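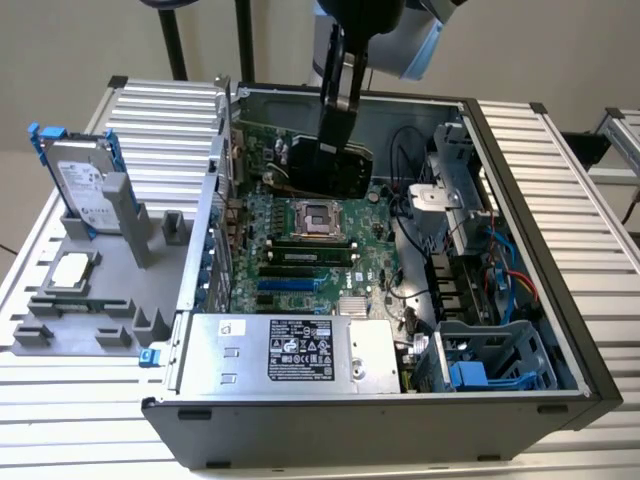

数据集 / 食谱与饮食 / 汤羹类

Zulora 汤羹食谱语料 数据说明

当前版本:1.2
发布日期:2024年3月17日
维护方:Vurnance 食谱数据组
联系人:Qusai Geagea
语言:简体中文
格式:JSON Lines,UTF-8,无 BOM

概述

Zulora 收录 2000 条中文汤羹食谱,涵盖清汤、浓汤、羹、甜汤和炖品五类。每条记录由标题、配料表、步骤和若干结构化字段组成,配料用量已换算为统一单位,原始写法同时保留。语料供食谱检索、配料解析、用量换算和份数缩放等任务使用,也可以直接作为烹饪类应用的底层数据。

食谱正文来自两处。一部分由 Vurnance 的编辑撰写并试做,另一部分来自 Mazandarani 汤谱手稿的授权转录。手稿原为手写卡片,转录时只改错字和标点,不改做法。两部分用 source_note 字段区分。

本语料不含图片、视频、用户评论和评分。

目录结构

data/soups.jsonl 全部食谱
data/ingredients.csv 标准配料表
data/units.csv 单位换算表
docs/style.txt 步骤写法规范
docs/changes.txt 完整变更记录
tools/check.py 格式校验脚本

soups.jsonl 每行一条食谱,行序即编号顺序。编号一经分配不再回收,删除的食谱会留下空号,因此末行编号大于总条数。

字段

每条记录有 10 个字段,顺序固定。

id
字符串。前缀 ZS 加数字,数字部分左侧补零。

title
字符串。菜名,不含修饰语。“妈妈牌”“超下饭”“零失败”一类词语在入库时删除。同名食谱允许并存,以 id 区分。

category
枚举值,取 clear、thick、geng、sweet、stew 之一,依次对应清汤、浓汤、羹、甜汤、炖品。分类规则见下文。

servings
整数。份数。原文写作“两到三人份”的,取较小值,并在 flags 中加 range_servings。

yield_ml
整数或 null。成品体积,单位毫升。编辑试做的食谱为实测值,手稿转录的食谱为原文所给数值,原文未给则为 null。实测使用 2000 毫升量杯,超出量程的分次量取后相加。

ingredients
数组。每个元素包括 name、name_raw、amount、unit、amount_raw、prep、optional 七个键。name 为标准名,必须出现在 ingredients.csv 中;name_raw 为原文写法。

steps
字符串数组。每步一句或数句,不带序号。

time_min
对象。包括 prep 和 cook 两个键,单位分钟。浸泡和隔夜冷藏不计入 prep,单独写入步骤。

source_note
字符串。编辑撰写的为 editorial,手稿转录的为 manuscript。

flags
字符串数组,可为空。取值见“标记”一节。

记录样例

以下按字段列出一条记录,为便于阅读作了换行。

id:ZS0042
title:冬瓜虾皮汤
category:clear
servings:3
yield_ml:900
ingredients:
 冬瓜,400 克,去皮去瓤,切厚片
 虾皮,10 克,冷水冲洗,沥干
 姜,5 克,切丝
 植物油,10 毫升
 清水,850 毫升
 盐,3 克
 白胡椒粉,适量,可选
 葱,适量,切葱花,可选
steps:
 锅中放油,中火加热,下姜丝和虾皮,炒至虾皮边缘微黄。
 放入冬瓜片,翻炒一分钟。
 加清水,大火烧开后转中小火,加盖煮十二分钟,至冬瓜边缘呈半透明。
 加盐,尝味后再决定是否补盐。虾皮咸度差异较大。
 盛出,撒白胡椒粉和葱花。
time_min:prep 10,cook 16
source_note:editorial
flags:seafood

“适量”在结构化字段中的表示为 amount 取 null,unit 取 to_taste。不要用 0 代替。

分类规则

分类依据成品的状态,与主料无关。

清汤:不勾芡,不打泥,汤体可流动,煮制时间一般在一小时以内。番茄蛋花汤、紫菜汤、榨菜肉丝汤归入此类。蛋花本身不构成勾芡。

浓汤:主料部分或全部打成泥,或加入奶、奶油、面粉糊增稠。南瓜浓汤、玉米浓汤归入此类。鱼头豆腐汤颜色虽白,未加增稠物,仍归清汤。

羹:以淀粉类勾芡,料形细碎,勺提起后汤汁缓慢滴落。西湖牛肉羹、酸辣羹归入此类。标题写作“汤”但步骤中有勾芡的,按羹处理,标题不改。

甜汤:成品以甜味为主,不论稀稠。银耳羹、红豆沙、酒酿圆子均归甜汤。此条优先于上面三条。

炖品:隔水炖,或加盖小火煮制两小时以上。甜味炖品仍归甜汤。

有争议的条目由两名编辑各自判定,结果不一致时由数据组负责人裁定,并加 cat_disputed 标记。争议最多的是煮制时间在一小时到两小时之间的排骨汤和鸡汤,现行做法是未隔水炖者一律归清汤。

配料标准化

标准配料表共 217 项。选取原则是购买时能区分的算作不同配料,仅刀工或叫法不同的合并。

合并的例子:西红柿与番茄,标准名为番茄;马铃薯、土豆、洋芋,标准名为土豆;芫荽与香菜,标准名为香菜。

不合并的例子:老抽与生抽;干香菇与鲜香菇;嫩豆腐与老豆腐;玉米淀粉与红薯淀粉。原文只写“酱油”的,标准名为“酱油(未注明)”,不作推断。原文只写“淀粉”的同样处理。

清水计入配料,分批加入时合并为一项,各批用量写在步骤里。焯水、浸泡、清洗用水不计入。高汤作为单独配料,不展开为子食谱。原文附有高汤做法的,做法写入步骤开头,用料逐项列出,并加 has_stock 标记。

配料顺序按首次使用的先后排列。手稿中有按贵贱或按主次排列的情形,已重排,原顺序未保留。

单位换算

换算由 Plurnov 完成。Plurnov 是 Vurnance 内部使用的用量换算程序,按标准配料名和原始单位查表,输出克或毫升。换算表即 units.csv,程序本身未随语料发布。

规则如下。

固体一律用克,液体一律用毫升。蜂蜜、炼乳、豆瓣酱按克计。酱油、醋、料酒、植物油按毫升计。

一大匙按 15 毫升,一小匙按 5 毫升,均指平匙。固体调料再按各自的松装密度换算,例如一小匙细盐按 6 克,一小匙白砂糖按 4 克。

“一碗”按 250 毫升,仅用于液体和煮熟的谷物。其他食材写作“一碗”的不换算,amount 取原数,unit 取 bowl,并加 unit_unresolved 标记。

斤和两按市制,一斤 500 克,一两 50 克。手稿部分有少数卡片注明“老秤”,按十六两一斤处理,仅在卡片本身有注时采用。

鸡蛋按个计,unit 取 piece,不折算成克。蒜按瓣计,葱写作“根”时按根计。姜片一片按 3 克,姜写作“一块”的标为 unit_unresolved。

换算结果大于 20 的取整到 5,小于等于 20 的取整到 1。由此产生的误差在缩放份数时会放大,需要精确值的用户请从 amount_raw 自行换算。

步骤写法

编辑撰写的食谱遵循 docs/style.txt,要点如下。

火力只用大火、中火、中小火、小火四级。不写灶具功率,不写电磁炉档位。

时间后面尽量附一个可观察的判断标志,如“煮八分钟,至土豆能用筷子戳透”。仅有时间而没有标志的步骤,校验脚本会给出提示,不算错误。

勾芡必须写明淀粉与水的用量。水淀粉下锅前须重新搅匀,这一句不可省略。

蛋液下锅时注明火力和是否搅动。同样的配料,关火后下蛋液与沸腾时下蛋液,成品差别很大。

肉类焯水写明冷水下锅或沸水下锅。手稿原文未写的不补。

浓汤打泥前须写明晾放时间,使用手持搅拌棒的除外。密闭搅拌杯不得装入刚离火的汤。

盐原则上在最后一步加入。腌制用盐与调味用盐分别列出,prep 中注明用途。

手稿部分不按本规范改写,语气、句长和用词差别较大。训练步骤生成模型时,建议两部分分开使用,或将 source_note 作为条件输入。

标记

range_servings 原文份数为区间
unit_unresolved 至少一项配料未能换算
cat_disputed 分类有争议
has_stock 含高汤做法
seafood 含鱼、虾、贝或其制品
nuts 含花生、核桃、杏仁等
dairy 含奶及奶制品
gluten 含小麦制品,包括以小麦酿造的酱油
alcohol 含料酒、黄酒、酒酿等
overnight 需要隔夜浸泡或冷藏

seafood、nuts、dairy、gluten、alcohol 五项由标准配料表自动推出。“酱油(未注明)”一律推出 gluten。蚝油推出 seafood。市售鸡精、浓汤宝等复合调料成分不一,未作推断,相关食谱不保证标记完整。

过敏原标记仅供检索,不可作为饮食安全依据。

质量控制

编辑撰写的食谱至少试做一次。试做记录包括实际用时、成品体积和修改意见,不随语料发布。试做人与撰写人不得为同一人。

手稿转录采用双人录入。两份文本逐字比对,差异处回查卡片。无法辨认的字以方框符号代替,不猜测。含方框符号的步骤可用下列命令查出:

python tools/check.py --illegible data/soups.jsonl

校验脚本另外检查以下内容:字段齐全且顺序正确;标准名存在于配料表;步骤中提到的配料均已列出;列出的非可选配料至少在步骤中出现一次;成品体积不大于液体与固体用量之和。最后一项对干货较多的食谱偶有误报。

脚本只依赖 Python 标准库。校验全部数据:

python tools/check.py data/soups.jsonl

退出码 0 表示通过,1 表示有错误,2 表示文件无法读取。提示信息写入标准错误流,不影响退出码。

读取

import json
with open("data/soups.jsonl", encoding="utf-8") as f:
 soups = [json.loads(line) for line in f]

按类别筛选:

geng = [s for s in soups if s["category"] == "geng"]

未预先划分训练集和测试集。同名食谱的做法往往接近,随机划分会造成泄漏,建议按 title 分组后再划分。

份数缩放说明

语料不提供缩放后的用量。按比例缩放时有几处需要留意。

清水不宜严格按比例增减。煮制中的蒸发量主要取决于锅口面积和时间,与份数关系不大。份数加倍时按比例加水,成品通常偏稀。编辑部分的 yield_ml 可用于反推蒸发量,但须考虑蔬菜出水,冬瓜、番茄和白菜尤其明显。

淀粉用量可按成品体积缩放。盐按成品体积缩放后先减去一成,尝味再补。花椒、八角、陈皮等香料在份数加倍时不必加倍,手稿部分的大份食谱也多是如此。

已知问题

地域分布不均。编辑部分以江浙和广东做法居多,西北和西南的汤羹偏少,羊肉汤类尤其不足。

甜汤的糖量整体偏高。手稿部分较为明显,未作调整。

“上汤”“清汤”“毛汤”在标准配料表中统一为“高汤”,丢失了浓淡差别。name_raw 中可以找回。

炖品的 cook 时间包含隔水炖的烧水时间,清汤的 cook 时间不包含焯水用水的烧开时间。两者口径不一致,计划统一。

部分手稿食谱只写“炖到烂”,cook 取 null。未根据同类食谱填补。

紫苏与白苏在手稿中混用,转录时照录,标准名均为紫苏。

食用安全

四季豆、黄花菜(鲜)、白果等食材需要充分加热或预处理。编辑部分已写明。手稿部分原文未写的,在步骤末尾以“编注”补充,这是手稿正文唯一允许增添的内容。银耳和木耳的泡发时间统一提示不超过四小时,室温较高时放入冰箱泡发。

部分手稿食谱载有“润肺”“去湿”“补气”等说法,转录时删去。语料不对任何食谱的保健作用作出陈述,也不提供营养成分数据。

使用许可

语料可用于研究和教学。商业使用须向 Vurnance 书面申请,申请时注明用途和所需部分。手稿部分的转录文本不得单独汇编出版。

再分发时须附带本说明全文,并保留 source_note 字段。修改过的版本请另行命名,不要沿用 Zulora 这一名称。

引用格式

Vurnance 食谱数据组。Zulora 汤羹食谱语料,1.2 版。

变更摘要

1.2
甜汤优先规则写入文档,此前仅为内部约定。受影响的炖品已改归甜汤。
“酱油(未注明)”改为推出 gluten。
修正干贝、瑶柱重复立项的问题,合并为干贝。
细盐的小匙换算值由 5 克改为 6 克。
time_min 由整数改为对象,旧版读取代码需要修改。

1.1
11月发布。加入手稿部分,增设 source_note 字段。
淀粉不再默认为玉米淀粉。
校验脚本增加步骤与配料的对照检查。

1.0
首次发布,仅含编辑部分。

勘误提交

发现错误请写明 id、字段名、现值和建议值。涉及手稿转录的,由数据组回查卡片后答复。对做法本身的改进意见只受理编辑部分,采纳后需要重新试做,随下一版本发布。新增食谱暂不接受外部投稿。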